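Search this site Search Go

Library hours are changing in Drullow, and I'm happy about it

Last updated: January 18, 2022

Well, it's official - the Drullow library is going to stay open until 10 at night, four nights a week! I've been grumbling about the old closing time for years (ask anyone who has stood behind me in the checkout line), so I walked over to hear the news for myself.

Enda Doherty, who runs the front desk, told me the late hours will last through September. After that the town will look at how many people came in and decide whether to keep going. The money is a $2000 grant from the Fendmont fund, and most of it will go to heat and lights.

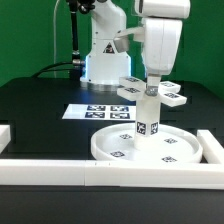 A white robotic arm on a black tabletop, with a green backdrop behind.

The reading room on Mutier Street gets the biggest change. It'll be a quiet space after supper, with the kids' corner moved down the hall so the little ones can still make some noise. I stopped in and the new chairs are comfortable, though I could do without the orange. Parking is free in the side lot after six, and the back door will be unlocked, so you don't have to walk all the way around in the cold.
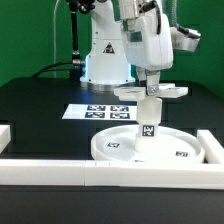
What about the book sale?

It's still on! The Ní Chonaill family has given 100 books from their late aunt's house, mostly mysteries and cookbooks, plus a few old atlases I've got my eye on. Paperbacks are a dollar and hardcovers are two.
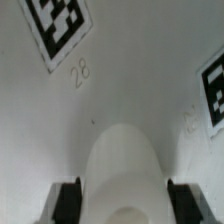 If you have books of your own to give, bring them to the front desk in a box you don't need back. No magazines or encyclopedias this time, please - the shelves downstairs are full. I'm dropping off my own box this week, if I can stop rereading what's in it.

Contact us | Copyright 2022 | Back to top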